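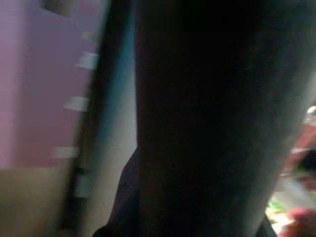 *The wrist camera's view in the middle of a move. The big dark shape is one of the robot's fingers, and the bright smudges on the right are things I can't make out either!*

Hi, I'm Femke, and I teach a robot arm named Osell to pick things up. Well, "teach" is a funny word for it. I don't stand at a whiteboard, and Osell doesn't have ears. What I do is show it the same kind of job over and over, and then a computer program tries to find the pattern in everything I showed it.

Think about how you learned to tie your shoes. Somebody could have read you a long list of rules (left lace over right lace, pull, make a loop...) but I bet you mostly watched and tried it. Osell learns a bit like that. Each time I guide the arm through a job from start to finish, we save it, and we call that saved try an **example**.

So what's inside an example? Two main things:

- what the little camera on the wrist saw, as a long string of pictures
- how the arm and its fingers moved while those pictures were being taken

The program looks at a picture and asks itself, "When things looked like this, which way did the arm go?" Then it makes a guess and checks the guess against what I really did. At first the guesses are terrible. After lots and lots of checking they get better.

Now look at the picture again. It's so blurry! When a camera moves while it takes a picture, everything gets smeared sideways, the same way the trees do if you snap a photo out of a car window. See the small white marks next to the pink part? They've been stretched by the blur too. And the finger is so close to the camera that it hides more than half of what we'd like to see.

You might think we'd throw pictures like that away. I used to want to! But my friend Bram Kramer, who works on the program, asked me a good question: when Osell does the job by itself, will its camera stop being blurry? Nope. The arm will still move and the finger will still get in the way. If the program has only ever seen neat, sharp pictures, a smeary one could really confuse it. So the blurry ones stay in.

One example is never enough, by the way. Our first batch had 50, and Osell kept reaching for the spot where the toy *used to be*. I'd put it in nearly the same place every single time, oops. For the next batch I moved things all over, and we ended up with 267. Much better reaching, although it still let go too early sometimes.

**Try it yourself!** Ask a friend to be the robot and close their eyes. Hold their wrist gently and guide their hand to pick up an eraser. Do it five times with the eraser in the same place. Then move the eraser, let go of their wrist, and see where their hand goes. After that, swap places, because being the robot is the best part.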